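Plilturer Grip Guard
Add-on for two-finger grippers
In stock, ships Monday

Overview | What's in the box | Fit | Questions

Hi, and thanks for stopping by! I make the Plilturer Grip Guard at my bench in Esquivel, and I make it for one reason: I let a gripper close on nothing and then let the arm keep going as if it had a part in its fingers. If you run a small sorting cell you probably know how that ends. Mine ended with the arm "placing" thin air into a tray for most of a night shift, and then, when a real piece finally did get pinched by one corner, driving that piece straight into the tray wall. Bent fingertip, cracked tray, and a 5 a.m. alarm that I slept through.

The fault was so boring. My gripper reported "closed" and my program read that as "got it." With big parts you can get away with that, because the fingers stop well short of each other and the position number looks different. With tiny parts (thin washers, flat tiles, little rings) the two numbers sit almost on top of each other and a bit of wear on the pads is enough to hide the difference. I had 200 picks go by in testing with no trouble at all, so I trusted it. Silly me.

What it does

Grip Guard sits between the gripper and your controller and watches the motor current while the fingers close. Empty fingers and loaded fingers pull current in a different pattern, even when they stop in nearly the same place. If the pattern says empty, the guard drops the "part present" signal and your program can go back and try again. If it says the part is slipping during the lift, it asks for a stop. You choose whether that stop waits for a person or clears itself after a retry.

It won't replace a safety relay, a fence or an e-stop. Please, please don't wire it in place of one! It protects parts and fingertips. It has no idea where your hands are.

What's in the box

Grip Guard module, DIN rail clip included
Cable set, both ends labeled
Gestine software on a USB stick (also a download)
Printed setup sheet
Spare fuse

Setting it up

I rebuilt the whole job in Gestine first and I'd suggest you do the same. Gestine is the little simulator that comes with the guard, and you can drop your own bin and your own parts into it, then force a missed grip at any point in the cycle. Pick the parts that worry you. I like a mix of flat, round and shiny things next to something bigger and easy, and I start every run with the fingers shut on purpose so the guard has to call it empty before anything moves.
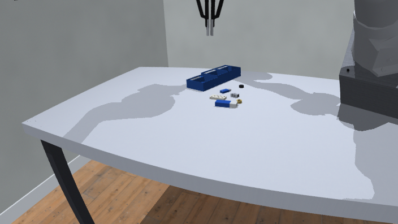

Gestine bench layout: gripper with nothing held, three-compartment bin, six small test parts.

Once the simulated run behaves, teach the real one. Close the gripper empty a few times with the teach button held down, then do the same on your smallest part, then your softest. The light goes solid green when it has enough. Re-teach whenever you change finger pads. I skipped that once and got 51 false alarms before lunch, all my own fault.

Fit and specs

Supply: 24 V DC
Log: last 3,000 grips, readable in Gestine
Module weight: 236 g
Works with: electric two-finger grippers with an accessible motor line
Doesn't work with: vacuum cups, air-driven grippers

Got a Clalteo controller? You'll want the Clalteo cable, sold separately. The plug on the standard set fits the socket but the signal pins are swapped, and the guard will report a part present all the time. I had a return over this in August and I felt awful, so now there's a red tag on the plug.

Questions

Does it slow the cycle down? A tiny bit on the close, yes. I leave it on anyway.

Can I set it for foam or rubber parts? You can, but teach those slowly and check the log after the first hour.

What if it trips and I can't see why? Save the log and send it over with a note on the part and the pads. I read every one myself, usually in the evening with coffee.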